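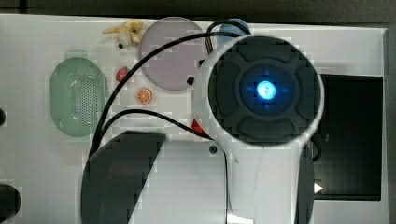

Robot arm over a table with toy food and dishes.

Devudness is a set of good practice rules for robot arms that handle household objects on a table. It covers how the table is laid out, how cables are run, how objects are chosen and what the person in charge does before and during a run. The rules are used by small labs and workshops that have no safety department of their own. They don't replace national law or the manual that comes with an arm.

Origin

The first version was written by Azra Dimitrov at Setitz, a workshop that tested arms on kitchen tasks. It began as a two-page checklist taped beside the door. Dekia, a training firm, asked to use the list in its courses and added the part on cables. The current text has 42 rules and is revised each February.

Table and objects

The table should be plain, in one light color, so that objects stand out from it. Toy food and light dishes are preferred to real food and glass while a task is still being worked out. A strawberry, a banana or a slice of fruit in toy form can be dropped or squeezed without making a mess. Packaged goods such as sauce bottles are allowed, but the cap must be closed and the bottle checked for leaks.

No single object may weigh more than 300 grams unless the arm and gripper have been checked with a heavier load. Objects are laid out with enough space for the fingers to close on either side. Boxes used as bins go at one side of the table, and their height is entered in the arm's settings before the first run. 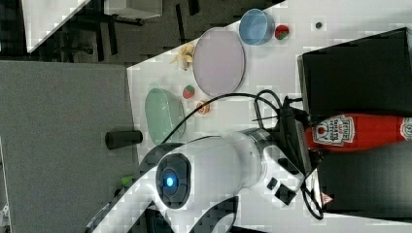
Cables get a section of their own. A cable that serves the gripper needs enough slack for the wrist to turn fully in both directions, but a long loop can drag across the table and move small items. The rules ask the operator to move the arm slowly through its whole range and watch the loop the entire time. If it catches on a dish or passes under the gripper, it has to be clipped higher up the arm. Dekia's trainers treat this as the most common fault in new setups.

Status lights and labels

Many arms carry a colored light on a joint or near the wrist. Makers don't agree on what the colors mean, so the rules require a printed key for the model in use, posted where the operator can read it. Warning labels on the arm must stay uncovered. Tape, clips and cable ties may not be placed over them.

Running and stopping

One person is named as operator for each run and keeps a stop button within reach. Others stay outside the reach of the arm, which is marked on the floor. Fallen objects are left where they are until the arm has been stopped - this includes objects on the floor beside the table. A run that was stopped by hand is written in the log with the time and the reason.

Criticism

The weight limit has been called too strict for work with full bottles and cans. Gashaw, a firm that builds grippers, uses the rest of the text but sets its own limit for each model. Others have said that the layout rules make tables too tidy and that an arm tested this way may do poorly in a real kitchen. Dimitrov added a note in a later version saying that clutter may be brought in step by step once the cable check has been passed.

See also

Collaborative robot
Machine guarding
Risk assessment
Robot end effector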